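Ticket 161: Lamp oil bread comes out flat for the saint's day table
Status: Closed
Opened: 11th November
Reported by: Leandro Casado
Recipe card: Trilard parish kitchen, blessed bread, card 16

Problem
Both loaves sank in the middle during baking. The stamp on top could not be read. The crust was fine. I used the Wako oven in the hall, lower shelf, and followed the card as written. These are meant to be taken to the church for the blessing, so I need a batch that holds its shape.

First reply
Please send the flour type, the length of the second rise, and whether the stamp was pressed before or after that rise. Card 16 was retyped in March and a line may be missing.

Reporter's answer
Bread flour from Druton. Second rise was 52 minutes. Stamp was pressed after the rise, right before baking. The dough was covered with a cloth the whole time.

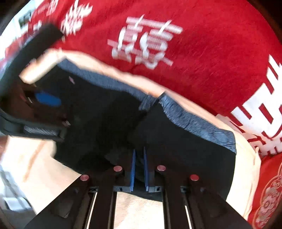 Steps tried
1. Checked the retyped card against the old handwritten one. The old card says to stamp the dough first and then let it rise. The new card has these in the wrong order.
2. Baked one loaf with the order corrected. The stamp was clear. The middle still dipped a little.
3. Cut the second rise to 35 minutes and pricked the dough at the edges of the stamp. No dip.
4. Repeated step 3 with 2 loaves on the middle shelf. Same result.

Cause
Dough left too long on the second rise, then pressed flat by the stamp.

Fix
Card 16 corrected and a new copy put in the Peltar binder. Old copies should be thrown out. The anise and orange water amounts have not changed.

Still open
The card for the boiled wheat was retyped at the same time and has not been checked. Moved to its own ticket.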